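Block stacking on the white table: notes on offset

I have been putting off this write-up since November, mostly over the question of whether a stack of colored blocks deserves one. Lucía Robles asked for my notes on centering, so I am posting them in the order I wrote them down.

The setup is simple. A white table with a matte top, a plain wall behind it, and a square of black laid down as the position mark for the bottom block. I wanted the mark slightly larger than the block, so that a strip of black shows on both sides. If the two strips are unequal, the base is off center, and I can judge that from a chair without a ruler.

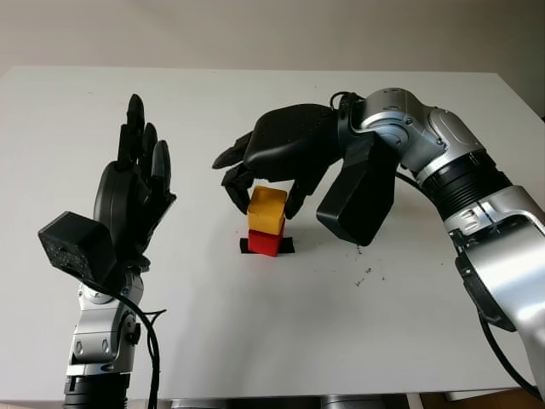 Yellow on red, with a slight overhang on the right.

An overhang on the second block is harmless by itself. For two equal blocks of uniform density, the upper one stays put until its center passes the edge of the lower one, meaning half a block width. The usable margin is smaller in practice. Rounded edges take a little off the contact area, and a face that is not quite flat takes off more. I treat a quarter of the width as the limit and stop there.

The third block changes the calculation. Its offset adds to whatever the second one already has, and the pair above the base now has a shared center to keep track of. If yellow sits to the right, a green block shifted left brings the shared center back toward the mark.

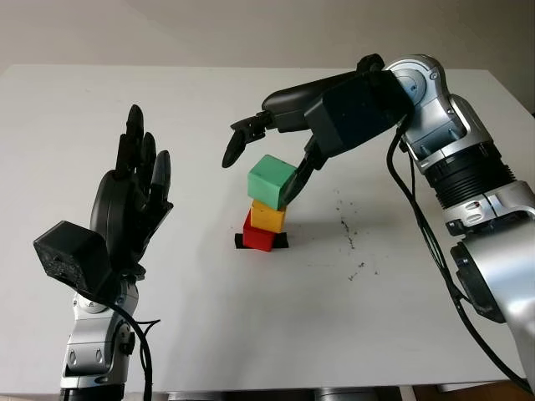
Tilt is a separate problem from offset and I log it in its own column. A tilted block rests on an edge or a corner, so the contact is a line or a point, and the arithmetic above no longer applies. Ignacio Cordero argues for logging both as a single error value. I tried that for 32 entries and went back to two columns — the combined number told me how bad a stack was but gave no hint of what to correct.

Grit on the tabletop also matters. A grain under the base block lifts one side by very little, but the lean carries through every block above it. I now wipe the mark first and the rest of the table second, with a dry cloth.

The order stays red, yellow, green for the next set. Cayetano Requena wants a fourth block on top, and I will get to it once the three-block columns are filled in.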